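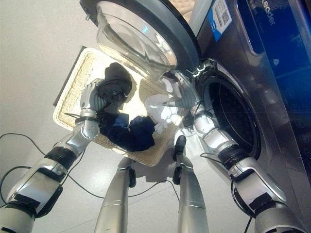 Offene Tür, Korb davor: Schwarzes, Dunkelblaues und Weißes liegen noch zusammen.

Waschen im Haus Jirkmont: was sich ab Oktober ändert

Im Waschraum im Erdgeschoss gelten ab Oktober neue Zeiten, und wir nehmen das zum Anlass, ein paar Dinge rund um die Wäsche aufzuschreiben, die in den letzten Wochen immer wieder gefragt wurden. Wer schon lange hier wohnt, kennt das meiste. Für die neuen Mieterinnen und Mieter im Seitenflügel ist es vielleicht nützlich.

Die Zeiten

Gewaschen werden kann künftig von sechs Uhr morgens bis zehn Uhr abends. Der letzte Waschgang muss um zehn beendet sein, nicht erst begonnen. Die Schlafzimmer im ersten Stock liegen direkt über dem Waschraum, und das Schleudern ist dort deutlich zu hören. Am Donnerstag bleibt der Raum bis neun Uhr geschlossen, dann wird der Boden gewischt und der Ablauf gereinigt. Eingetragen wird weiterhin in die Liste neben der Tür, bitte mit Wohnungsnummer und leserlich. Pro Haushalt sind zwei Einträge im Voraus möglich. Wer spontan kommt und eine freie Maschine findet, kann sie benutzen, auch ohne Eintrag.

Sortieren vor dem Einfüllen

Die häufigste Beschwerde betrifft graue Hemden, die einmal weiß waren. Ein Korb, in dem dunkle und helle Teile durcheinanderliegen, ist im Alltag normal. Vor der Trommel sollte er aber auseinandergenommen werden. Schwarz und Dunkelblau vertragen sich in der Regel und können zusammen bei 30 Grad gewaschen werden, auf links gedreht. Weißes kommt in einen eigenen Gang. Neue dunkle Sachen gehören beim ersten Mal allein hinein, vor allem Jeans und Handtücher, die geben am meisten Farbe ab.

Bei kleinen Haushalten kommt schnell die Frage auf, ob sich eine Maschine für drei weiße Teile lohnt. Sie lohnt sich nicht. Sammeln ist besser, oder man spricht sich mit den Nachbarn ab. Im Seitenflügel machen das zwei Wohnungen seit dem Frühjahr so, mit Wäschenetzen in verschiedenen Farben, damit am Ende jeder seine Socken wiederbekommt. Farbfangtücher helfen bei leichten Fällen. Auf eine neue rote Decke in der Kochwäsche sind sie nicht ausgelegt — auch das hatten wir schon.

Taschen bitte leeren. Im Flusensieb fanden sich zuletzt Büroklammern, ein Einkaufswagenchip und mehrere Schrauben. Der Chip kann bei uns abgeholt werden. Papiertaschentücher richten keinen Schaden an, verteilen sich aber auf alles Dunkle und kosten hinterher viel Zeit mit der Fusselrolle.

Tür offen lassen

Nach dem Waschen bleibt die Tür der Maschine offen stehen, und die Waschmittelschublade wird ein Stück herausgezogen. Das gilt auch dann, wenn direkt danach jemand anderes eingetragen ist. In der Gummimanschette am Türrand sammelt sich Wasser, und bei geschlossener Tür trocknet es nicht ab. Der muffige Geruch, über den im Sommer geklagt wurde, kam genau von dort.

Einmal kurz mit einem Tuch durch die Falte der Manschette wischen genügt. Lappen hängen am Haken beim Waschbecken und werden von uns gewaschen. Dabei findet man gelegentlich auch einzelne Söckchen, die sich zwischen Gummi und Trommel geschoben haben. Das Glas der Tür muss nicht poliert werden, Waschmittelreste sollten aber ab, bevor sie hart werden. Bitte nichts an die offene Tür hängen und sich nicht darauf abstützen, die Scharniere sind dafür nicht gemacht.

Die Körbe

Für den Waschraum haben wir neue Wäschekörbe bestellt. Sie kommen von Findetti und sind hell, rechteckig und geflochten. Die alten aus Kunststoff hatten gebrochene Griffe und werden entsorgt. Die neuen Körbe sind zum Befüllen und Ausräumen gedacht und bleiben im Waschraum. Wer darin Wäsche in die Wohnung trägt, bringt den Korb bitte am selben Tag zurück.

Geflecht mag keine Nässe. Tropfende Teile, etwa Wolle nach der Handwäsche, gehören in die Wanne unter dem Fenster. Geschleuderte Wäsche ist kein Problem, solange sie nicht über Nacht im Korb liegen bleibt. Zum Sortieren stellt man den Korb am besten direkt vor die Maschine, dann landet nichts auf dem Boden.

Fremde Wäsche in der Maschine

Ist ein Waschgang fertig und niemand kommt, wartet man etwa 15 Minuten. Danach darf die Wäsche herausgenommen und in einen Korb gelegt werden. Bitte nicht in den Trockner stecken, auch wenn es gut gemeint ist. Ein Wollpullover aus dem zweiten Stock hat das nicht überstanden. Auf die Maschine legen sollte man die Sachen ebenfalls nicht, dort rutschen sie beim nächsten Schleudern nach hinten und sind nur schwer wieder hervorzuholen.

Waschmittel

Im Regal steht wieder das Pulver von Mok in der großen Tonne, dazu ein Messbecher. Es ist für alle da und über die Nebenkosten bezahlt. Unser Wasser ist mittelhart, ein halber Becher reicht für eine normal verschmutzte Trommel. Mehr Pulver macht die Wäsche nicht sauberer, es bleibt in dunklen Stoffen als weißer Schleier hängen. Für Schwarzes empfiehlt sich deshalb ein flüssiges Mittel, das jeder selbst mitbringt. Weichspüler stellen wir nicht. Wer eigenen benutzt, spült bitte das Fach danach aus — es verklebt sonst, und der Nächste hat den Duft in der Sportkleidung.

Voll ist die Trommel, wenn oben noch eine Handbreit Platz bleibt. Bei Feinwäsche wird sie höchstens halb gefüllt.

Wenn etwas nicht geht

Läuft eine Maschine nicht an, bitte zuerst prüfen, ob die Tür richtig eingerastet ist. Oft klemmt ein Ärmel dazwischen. Hilft das nicht, wird der Fehlercode auf den Zettel an der Pinnwand geschrieben und die Maschine ausgeschaltet. Die Wartung macht weiterhin die Firma Veltstead, sie kommt nach unserer Meldung in der Regel innerhalb weniger Tage. Bitte nicht selbst dort anrufen, sonst gibt es doppelte Termine und doppelte Rechnungen.

Fragen zu Liste, Körben und Schlüsseln beantwortet Nnamdi Effiong im Büro neben dem Eingang. Dort liegen auch die Fundstücke, zurzeit ein grauer Kinderhandschuh, ein Kopfkissenbezug mit Streifen und der erwähnte Chip. Was bis Ende Oktober nicht abgeholt ist, geht in die Kleidersammlung.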